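The Slow Return of the Repair Counter

For most of the last century, Amberg had a place to get things fixed. The Jacobs hardware store on Canal Street kept a counter at the back where you could leave a toaster, a lamp or a pair of hedge clippers and pick it up the next week. The counter closed in 2000. The space went to patio furniture.

It is open again. In January the store cleared out the last of the furniture, brought the old counter up from the basement and put a sign in the window saying repairs were taken from 8 a.m. to noon. By the end of the winter, 662 items had been logged in the book.

Lamps are the biggest group. Most need a new socket or a new cord, and both are cheap. Vacuum cleaners come next, then fans, then small kitchen machines. The store turns away microwaves, televisions and anything that runs on gas.

The flat fee is $14, parts extra. That figure was argued over for weeks. A lower price would not have covered the hours, and a higher one would have sent people straight to the discount stores out by the highway, where a new fan costs little more. At $14, a customer with a decent fan will usually choose to keep it. A customer with a bad fan usually won't, and the people at the counter say so before any money changes hands.

Pravesh Dlamini runs the counter four mornings a week. He learned on sewing machines in his uncle's shop in Winier and later spent years servicing commercial dishwashers, work he says was better paid and much worse on the knees. His bench has a lamp, a meter, a tray of screwdrivers and a coffee can full of springs he has saved from machines that could not be fixed.

"People apologize when they come in," Dlamini says. "They say, I know I should just throw it out. Then they tell you where they got it."

The hardest part of the job is getting inside. A blender made forty years ago is held together with screws. Many newer ones are glued or snapped shut, and the plastic tabs break when you pry them. Dlamini keeps a list of models he will no longer open, taped to the inside of a cabinet door. It has grown since January.

Parts are the second problem. Manufacturers often stop selling them a few years after a model is dropped. The counter gets many of its parts from Randow, a salvage yard outside Winier that strips old appliances and sells the motors, switches and knobs by the pound. The drive takes most of an afternoon. Dlamini goes twice a month with a handwritten list and comes back with a box that only partly matches it.

Towns the size of Amberg lost their repair trades one at a time. The shoe repair shop went first, then the television man, then the woman who rewove chair seats. Each closing had its own cause, such as a retirement or a rent increase, but the effect added up. A person who wanted something fixed no longer knew whom to ask, and after a while stopped asking. Children grew up in houses where a thing that quit working went to the curb.

Some of that knowledge can be taught again quickly. The store now holds an evening class once a month, and the one on lamp wiring fills up first. Students bring a dead lamp and take it apart on the counter. The class on sharpening is harder to fill, although Dlamini considers it more useful. A dull kitchen knife, he points out, gets used every day, and a sharp one takes ten minutes.

Whether the counter pays for itself is still an open question. The fees cover parts and most of the wages. The rest comes from what customers buy while they are in the store, and that is hard to measure. On a good day there may be 80 dollars in extra sales, mostly light bulbs and batteries. On a rainy morning there may be none.

The store plans to keep the counter going through next winter and then look at the books. A second bench is already on order, and the sewing machine list is full until spring.

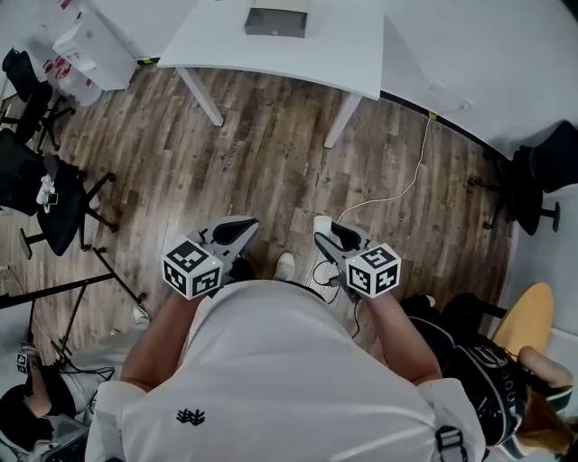
Marlene in Winier writes that fourteen dollars is fair for a lamp but low for a sewing machine, where cleaning out the old oil alone can eat up a morning. She would pay double, and she wants to know if the counter will take a treadle model if she brings in only the head.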